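The planner stopped timing out on Saturday, so I can finally write up what was wrong with it.

Some background if you're new. I've been writing a small motion planner called Plando for two-arm setups. It sits between the perception node and the joint controllers. It takes a list of grasp candidates for each arm, picks a pair that won't make the arms hit each other, and sends out two timed paths. The controllers run on a separate machine called Kallio. Everything else runs on my desktop.

The trouble started when I moved from single-arm tasks to tasks where both arms work on the same object. With one arm, planning took a fraction of a second. With two arms close together over a soft bag, 7 out of 10 requests hit the time limit and came back empty.

My first guess was the collision checker. I spent most of October on it and it wasn't the problem. I made it faster, which was nice, but the timeouts stayed. 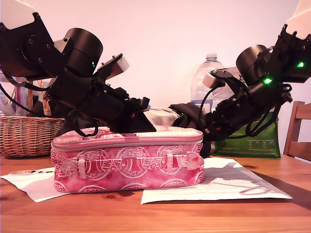
*Both arms at the pink lunch bag, which has been my main test object.*

What I should have done first was log the grasp pairs. When I did, I saw the planner was being handed 79 pairs for a single request, and most of them were nearly the same. The perception node was proposing grasps all along the lid, a few millimeters apart, and Plando was trying every one in full before giving up on it. If the first pair had the wrists too close together, so did the next dozen.

The fix has two parts:

- Grasps are now grouped by position and approach angle before pairing. One grasp from each group goes forward.
- Pairs get a cheap distance test between the two wrists first. Anything that fails never reaches the full planner.

After that the same request came down to 8 pairs. No timeouts in the last two evenings of runs.

The wrist test is crude. It treats each wrist as a capsule and ignores the cables completely. I know the cables matter, because they hang in loops and take up more room than the model says. For now I pad the capsules and accept that some good pairs get thrown out. A proper cable model is on the list, but it's a long list.

The other thing I worked on was the view from close up. The overhead view is fine for choosing a grasp and not much good for the final approach, when the arms cover most of what you want to look at. So the last part of the motion uses a close view, with the gripper itself in the shot.
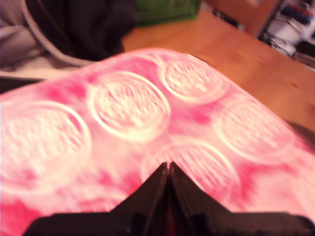

Getting a usable estimate from blurred input took more care than I expected. The tracker was built to follow corners, and motion blur wipes those out. Round features hold up a bit better. I added an ellipse fitter that runs beside the corner tracker, and a simple blur score decides how much weight each one gets. When the score is bad on both, the approach slows down and waits for a better reading. Before this it would carry on at full speed with whatever it had, and the correction at the end was often worse than no correction.

Bright highlights are still an issue. A pale surface under an overhead light goes almost white, and the fitter will happily lock on to the edge of a highlight. I tried lowering the exposure, but then the black gripper fingers lose all their detail and the mask that removes them from the input stops working. The setting I have now is a compromise – the mask works, and I throw out any ellipse whose inside is fully saturated.

If you're using the Flosden branch, pull again before you try any of this. The message format for grasp groups changed and the old one fails without an error. I'll add a version check this week.

Next up is replanning one arm while the other keeps holding.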